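Robot club gallery: the picture-hanging project

Hello from the Prirham robot club! I'm Embla, I look after the club's web pages (and make a lot of the tea), and I promised everybody's mums and dads I'd get some pictures up before the end of September. So here we go.

Our project this term is a simulated art gallery. The robot has to find a picture, get hold of it and put it where it belongs, and all of it happens on the computer, which means we can drop things as often as we like. And we do! Umesh Ahuja wrote most of the control code, Haziq Krishnan built the rooms, and Trilok Rathore picked the art after a very long argument about whether splatter paintings count. I was on Trilok's side, for the record.

We named the robot Gamer. It was meant to be a joke for one evening and now it's in all the file names, so Gamer it stays.

First up, the view from behind Gamer's gripper, looking down at the gallery floor.

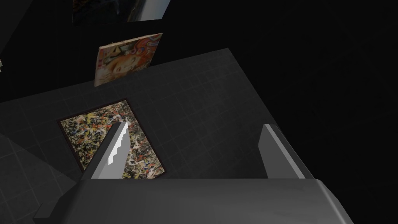
Fingers wide open over the floor, with a splatter painting lying flat and the swirly orange and pink one further back on the wall.

Picking something flat up off the floor is much harder than we thought it would be. Umesh's first go at it came in straight from the top and just pushed the poor painting along. Erdal Bozkurt suggested coming in at the edge and tipping it up a bit, and he's been fiddling with the angles ever since. His notebook has got to page 80 and I can't read a word of it.

We gave each team 90 seconds a go, by the way, and Erdal is still campaigning for longer. I've told him to take it up with Haziq, who does the timing and doesn't budge.

On to the wall, then. Haziq is dead proud of his tiles and he did the lighting as well, so I had to put one in that shows them off.
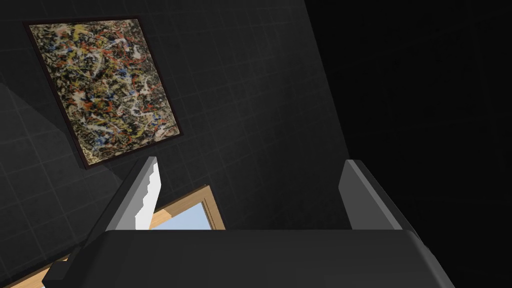
Gamer facing the tiled wall, a splatter painting up on the left and a bit of the blue panel in its wooden frame showing past the finger. I love the colours in this one!

The dark corners are lovely to look at and a right pain to drive in. Trilok wants to add a lamp or two, Haziq says it'll spoil the mood, and I'm staying well out of it.

We're in room 2 as usual, from half past six. New faces are very welcome and you don't need to have written any code before (I hadn't). If you've got a laptop bring it along, and if you haven't, you can share mine.

More pictures when I get round to it.

Embla Fagerlund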